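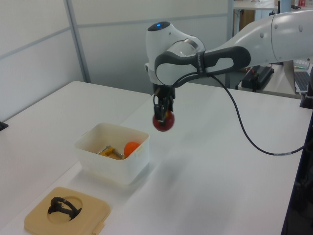 Re: [swap-shelf] sorting boxes, lids, what goes where

Quick reply from my phone, sorry for typos.

> Before I drive over with the rest, can someone tell me
> 1) which boxes we settled on, the clear-ish ones or the
> tall ones from Schwerdtfeger
> 2) whether balls and small toys go in together
> 3) what the square lid with the hole belongs to, I have one
> in my car too and no bottom for it
> Also do we still want play fruit or only the real stuff for
> the snack table. And is Jallow still the drop off or has
> that moved to Dutness?

OK in order.

1) The low white ones you can half see through. Open top, rounded corners, little tabs on the rim. The Schwerdtfeger ones are too deep, kids can't reach the bottom and everything gets tipped out on the floor. Keep those for coats.

2) Yes together, as long as it's small. Orange ball and the little yellow toy with the gray metallic bits are in one box now, red ball goes in with them. Nothing bigger than that please or the yellow one gets buried and we're digging for it again.

3) No idea!! Beige, square, big round hole in the middle, right? There's one lying at the front of the table with a black loop thing on top of it. Not for the white boxes as far as I know. Bring yours, put it next to the other one, if no bottoms show up by the end of March they both go out.

Drop off is still Jallow, side door, 188 on the keypad then the pound key. Dutness is only for furniture. Please don't leave toys at Dutness, they end up behind the shelving and that's the last we see of them.

Labels: Nomon sheet, the white ones. Put the label on the short side. Last months labels went on the lids and then the lids walked off.
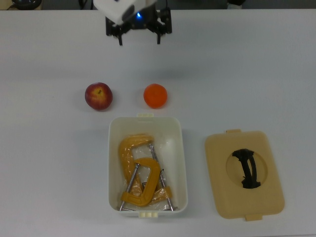 Fruit, snack table

Real fruit only on the snack table. Play fruit goes in with the kitchen toys, separate box, separate table, don't mix them. Somebody's kid bit a plastic pear last time.

Apples and the small easy-peel oranges are what gets eaten. Red apples go first, then the orange ones. Skip bananas, they go brown before lunch and then we have a bag of brown bananas.

Set the fruit out on the white table with a bit of space between pieces so people can grab one without handling the lot. Empty box goes in front, for whatever is left over at the end. Don't use a toy box for that, take a clean one off the stack and wash it after. Wash teh apples too.

Money, as it came up off list: we have 1598 left for the year out of 2850. Boxes come out of that, fruit comes out of that. Keep receipts, stick them in the envelope inside the cabinet door. If you bought stuff already and want it back send me the total, not a photo of a receipt on a car seat, I can't read those.

Still need before we open
- 13 more labels cut, the sheet is in the top drawer
- someone with a car for the coats
- a cloth that isn't the gray one
- tape, the wide kind

Have to run. If I missed something reply to the list and not just to me, I lose the private ones.

Side door sticks, push low.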